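Teaching the arms by hand: an afternoon at Langat

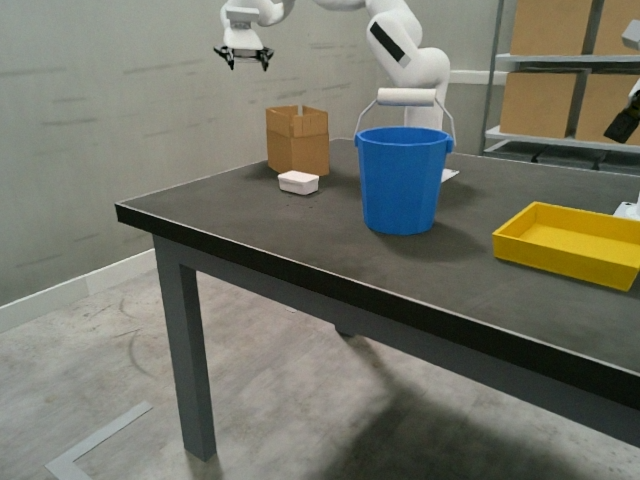
Langat Workshop News, Issue 505, page 4

I finally got a turn at the remote rig last month, and I've been boring my family with it ever since. If you haven't been over to the robot corner lately, the short version is that we have a new practice table in the simulator, and anybody on the floor can sign up to drive the arms through a job so the software can learn from it.

You don't write any code for this. You sit down, take hold of a pair of hand controllers, and the arms on the screen go where your hands go. Squeeze and the gripper closes. Let go and it opens (I let go a lot more than I meant to). Every run gets saved, the good ones go into a pile, and the pile is what the robot learns from.

The practice table is a simple one. There's a blue bucket with a wire handle, a little cardboard box, a small white container and a shallow yellow tray. My job was to pick up the white container and set it down in the tray. That sounds like nothing! I have been packing orders for eleven years and I could do it half asleep. Through the controllers it took me most of a coffee break to get one clean run, because the container lies between the box and the bucket and I kept coming in too low and bumping one or the other.

Gladys Mrema runs the sign-up sheet and sat with me for my first try. Her advice was to slow down over the object, stop, and only then go down. "People rush the last two inches," she told me. "The robot will copy that. It copies everything you do, including the wobble." She has thrown out plenty of her own runs for that exact reason, which made me feel better about mine.

The bucket is its own kind of trouble. The second task on the list is to lift it by the white grip on the handle, and you have to get the fingers lined up with it from above. Henryk Mazurek from second shift has the knack. He turns the wrist first, while the arm is still high up, and then drops more or less straight down. I tried it his way and got it on my fourth go – then put the bucket down half on top of the tray. That one was not saved.

So where are we? As of the end of January the group had 1,804 saved runs across all the tasks on this table, and Gladys would like 2,972 before the first round of training starts. Why such an odd number? She says it came out of the planning spreadsheet and she isn't going to argue with it. Almost 400 of the runs so far came from people who had never touched the controllers before, and she wants more of those. Different hands do the job in different ways, and the software does better when it has seen a few of them.

The controllers are the Gonix pair we had on loan in the fall, and we've now bought them outright. The recording program is Sokotau, same as before, with one change you'll want to know about: the discard button has moved to the left hand. Two of us have already thrown away perfectly good runs by reaching for the old spot. I'm one of the two.

There was some talk at lunch about whether practice in the simulator is any use on a real table. Henryk's answer is that it's a decent place to start and a cheap place to drop things. The plan is to collect a smaller batch by hand on the real arms later on, where you hold the arm itself and guide it through the move. I haven't tried that yet. Those who have say it's easier on the brain and harder on the shoulders.

If you want a turn, slots are half an hour, starting at 2:30 in the afternoon, and the sheet is taped up by the Grikell cabinet next to the break room. No experience needed. Bring your glasses if you use them for the computer, because depth is hard to judge on the screen and I spent my first ten minutes closing the gripper on thin air. Gladys also asks that you finish the run you're on before you get up, even if it's going badly, so the file closes properly.

I'm down for two more slots next week, both on the bucket.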